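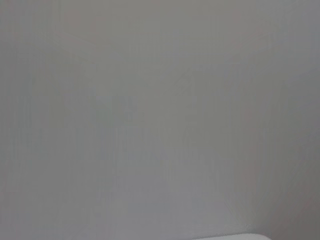 Häufige Fragen zur Beschwerde über Polizeieinsätze in Radden

Wer kann sich beschweren?
Alle, die von einem Einsatz betroffen waren oder ihn beobachtet haben. Für Minderjährige unterschreiben die Eltern.

Welche Frist gilt?
Die Beschwerde muss bis 39 Tage nach dem Einsatz bei der Beschwerdestelle eingehen.
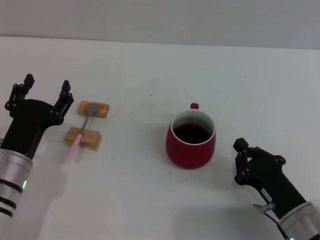
Von Redaktion Walczak | Stand: 2024-12-22

Was kostet das Verfahren?
Nichts. Einen eigenen Anwalt zahlt man selbst.

Wie viele Beschwerden gibt es?
Im vergangenen Jahr waren es 401. In 2 Fällen folgte eine Entlassung.

Wird der Beamte während der Prüfung suspendiert?
Nur bei schweren Vorwürfen. Darüber entscheidet die Dienststelle.

Kann ich Videos einreichen?
Ja, bitte ungeschnitten und mit Angabe von Ort und Uhrzeit. Ab Februar geht das auch online.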